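Opening Geometry and Loading Access of a Countertop Microwave Oven
Project report, Household Product Design, submitted 21st February
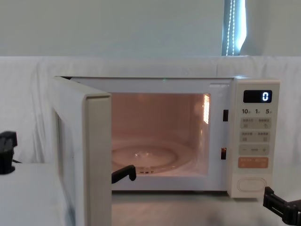 Figure 1. Oven with the door open, showing the clear glass turntable, door latch slots and control panel.

1. Background

The Skendeck student residence is replacing the ovens in its shared kitchens. Our project group was asked to assess whether a left-opening countertop model suits the narrow bench at the Climon Street building, where the wall is on the left and the sink is on the right. Power rating and heating performance were outside the scope.

2. Door and cavity

The door is hinged on the left. At 90 degrees it stands between the user and any dishes stacked on that side, so loading is from the front or right. The white rim of the door is thick, and its depth has to be added to the side clearance when the oven is placed against a wall. Two latch slots are set one above the other in the frame on the right of the opening.

The interior lamp lights the cavity with the door open. The turntable is round clear glass with a small raised hub at the centre. Flat-bottomed dishes wider than the plate were excluded from the loading trials.

3. Controls

The panel is a vertical strip to the right of the cavity, with the display near the top. Printed time labels below it read 10, 1 and 5, in that order from left to right. Several residents expected ascending order. A wide minus/plus button sits above the pale orange start button.

4. Loading trials

Each of 16 residents placed a bowl on the turntable and removed it. Right-handed participants kept clear of the door. Left-handed participants tended to reach across the opening, and two touched the door rim with the forearm.

5. Recommendation

Place the oven at the right end of the bench, beside the sink splashguard, and allow a clear landing space of 600 mm to its left. The Loureiro wall shelf should be remounted before installation. Bench measurements are in Appendix B.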